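I ran the overnight board at a local TV station in Estbridge for eleven years and they're finally tearing the building down, so you get a thread. 1/ 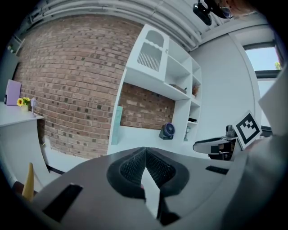
The overnight shift was me, a vending machine and whatever tape was supposed to air at 2 a.m. Mostly it was infomercials. I can still recite the whole pitch for a food dehydrator and have done so at weddings. 2/

My trainer was Telma Palma, who had been in master control since the station signed off every night with the anthem. Her entire course took one evening. "If it goes black, hit this. If it's still black, call me. If I don't answer, it's your station now." 3/

She did not answer. Second week, 3:40 in the morning, the movie stopped dead and I put up the slide. The slide said PLEASE STAND BY. It stood by for 26 minutes. 4/

We got one phone call. A man wanted to know if the movie was coming back, and when I said I didn't know, he told me how it ended. Decent of him. 5/

The tape library had 3,169 tapes in it and a card catalog that agreed with maybe half of them. Somebody before my time had filed by the color of the label. Jin-sol Ok spent one whole September putting it right and then left for a job in radio. 6/

Fun fact about the weather set: the map was painted by a guy who had the river on the wrong side of town. The meteorologist just pointed around it. Viewers wrote in every spring. The map stayed until the set did. 7/

Also the news desk was on wheels. It was supposed to be locked. If you ever saw our anchors drift slowly left during the school board report, you weren't drunk, or anyway that wasn't the reason. 8/

Şengül Güneş ran the transmitter out on the ridge and drove up there in any weather you like. One January she walked the last mile, kicked the ice off the door, got us back on the air and phoned to ask what was on. It was the dehydrator. Long silence on the line. 9/

Then the owners moved master control to a hub 200 miles away and the overnight board became a light on somebody else's screen. I got a cake. They spelled my name right, which I'll admit threw me. 10/

Went by yesterday and the dish is already gone from the roof. The sign is still up with two letters missing, same two as when I started. 11/

Telma says she has the PLEASE STAND BY slide in her garage. I've offered her forty bucks. She says she'll call me back – so I guess it's my station now. 12/

Adding one because people are asking: no, I don't own the dehydrator. I owned it for a month. The jerky was bad. 13/13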